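Kerstin Reinholz
The long white desk in our shared office has become my December project. Everybody puts things on it and very few people take them away again. I will write here how I go on, small posts, please be patient with my English.

First the cables. I pulled out every plug from the power strip and put a paper label on each one. Two chargers belonged to phones we don't have any more. They went into the bag for Vuderitz, the recycling yard, open until four.

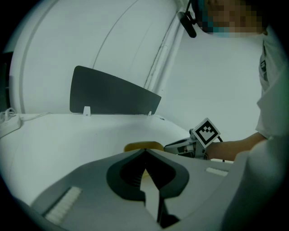 Next the grey divider panels. They are held with white clips, and dust collects exactly at the clips. I used an old toothbrush and warm water with a little vinegar. It took me 40 minutes, with one tea in between.

The small things are the most difficult for me. A bottle, a little container, a folder, each is only one thing, but together they eat the whole end of a desk. My rule now: if it has no owner by the evening, it goes on the shelf by the door.

The tan tray may stay. I want it for keys and pens, and please not for receipts. The black box with the lid is still under discussion.
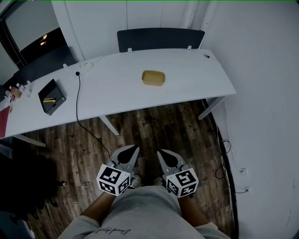 Ynyr Morris replied that a tray only invites more rubbish, and that in his office they took theirs away after one month.

Maybe he is right. I will try it until the end of the month, and then I decide. Does anyone know a good way to fix a power strip under a desk without drilling? The landlord does not allow screws.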